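Stock hand or swap it? Franka, cloth and small flat stuff
Posted by tlecomte, 9 February 2022

tlecomte
Trying to decide if we stay with the stock parallel hand or put something else on the Franka. Job is tabletop tidying, mostly cloth and little discs. Logged 1,407 grasps so far on the default fingers. Cloth is fine. Discs are misery, 57 clean picks and the rest skid off or get pinched on edge and ping away. Budget for one new gripper, not two. Anyone gone suction?

ysa_perrin
Suction on discs yes, suction on cloth forget it. Had a Clistance cup set on ours since July. Lovely on anything flat and hard, hopeless the second there's a towel involved. Can you post the setup? Hard to say without seeing how the arm comes at the table

tlecomte
Two views, same table.

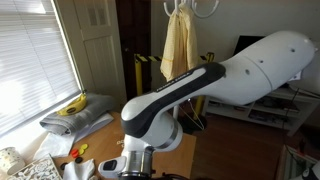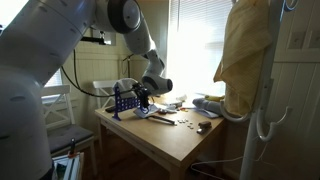 Arm and table by the window, small discs on the wood in both. Second one has the black gripper closed on the blue grid frame, white cloth over the top.

raph_g
That window would bother me more than the fingers. Blinds are blown out in both. What are you using for depth? If your height is off by 3 mm on a disc you've lost it before the gripper even closes

tlecomte
Wrist cam only. Height looks ok in the logs but I havent checked it at midday, fair point

ysa_perrin
Disagree with raph tbh. Light matters but flat fingertips on a flat disc is just a bad match. Get thin tips with a bit of a nail on the end. We printed ours, did three versions, last one was decent. Cheaper than any gripper

raph_g
Nail tips scratch soft wood. And they snag cloth, which is the bit that works at the moment!

ysa_perrin
Ours dont snag. Round the corners off – takes five mins with a file

s_michalski
Ran the Uva soft fingers against the Langlois two-jaw at the Kurnport lab. Soft won on cloth, lost on everything thin. Would not buy either for this. Try tips first, and slow the close right down, default speed is what flicks them

tlecomte
ok printing tips tonight, close speed halved. Will also do one run with a board over the window so raph is happy

raph_g
Do the board run FIRST, old tips. Otherwise you wont know which one fixed it

tlecomte
yeah alright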